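2023-05-28

# Open day at the Karkasus apartments

I went to the open day at Karkasus mainly for the bedrooms. We have a small one at home that gets the afternoon sun, and I wanted to see how other people fit a bed, storage and somewhere to sit into that kind of space. Entry was free. The sheet at the door listed 12 apartments, and I got through four of them before lunch.

Issa Srour took our group up. He works for Harb, the company that manages the building, and he knew the floor plans well. The elevator was slow, so most of us used the stairs after the first visit.

The third apartment was the one I had come for. The bedroom is small, with pink vertical-striped wallpaper on the right-hand wall and the air conditioner mounted up near the ceiling. The bed is pushed against the wall. At the back, a large glass partition with white frames takes the place of a solid wall, and the window in the next room shows through it, with sky and greenery beyond. 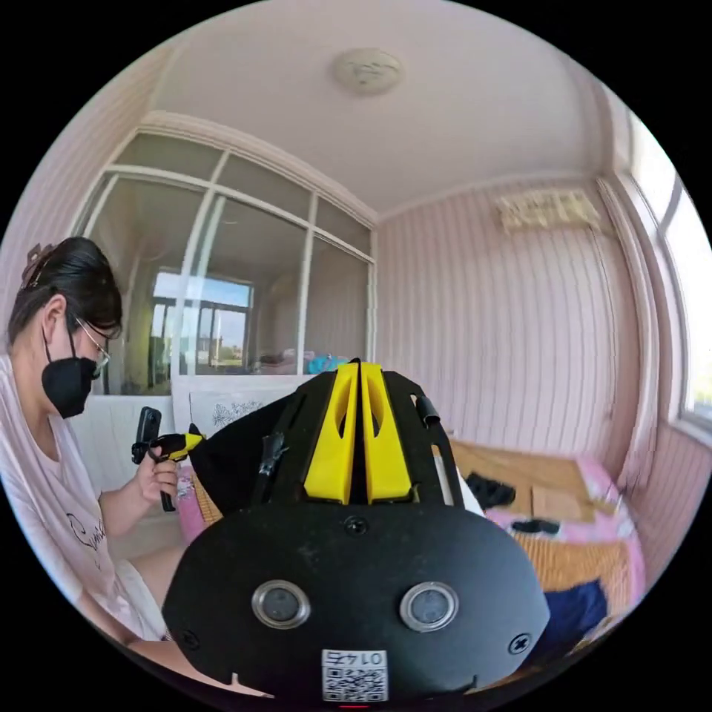 I asked Issa about the cost of a partition like that. He said the supplier is Bumance and that a plain one starts at $1,769 without fitting. That is more than I wanted to spend, but our back room has no window of its own and I can't think of another way to get daylight into it. Sound is the drawback. He said you hear the next room more than you would through a wall, and a curtain on a rail helps a little.

The wicker basket next to the drawing board was a good idea for a room with so little floor. The board had flowers sketched on it in black line. I would put a basket like that at the foot of the bed and keep spare pillowcases in it.

I spent longest on the bedding. A summer mat goes over the pink sheet, made of small bamboo tiles. I had only seen these in stores, rolled up. Issa told us his family puts theirs out in June and packs it away in September, after wiping it with a damp cloth and drying it in the shade – direct sun makes the tiles crack. Clothes were out on the bed too, including a folded teal knit with zigzag stripes that I would have liked to find the pattern for.

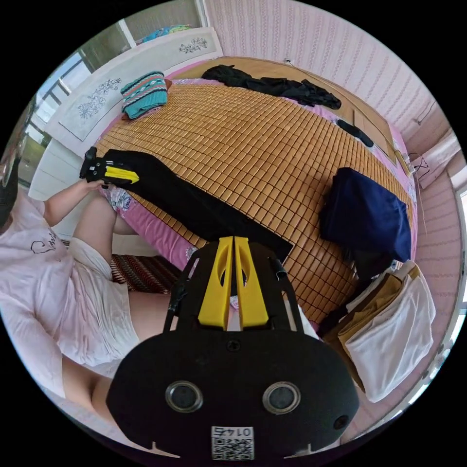
*Bamboo summer mat over a pink sheet, third apartment.*

The Trillorum stall in the lobby had mats for $79 and $86, depending on the width. I didn't buy one. I need to measure our bed first, and the woman at the stall said they can be ordered by phone.

The fourth apartment was larger and mostly unfurnished, so I only looked at the closets. Street parking was hard to find by noon. Go early if they hold another one.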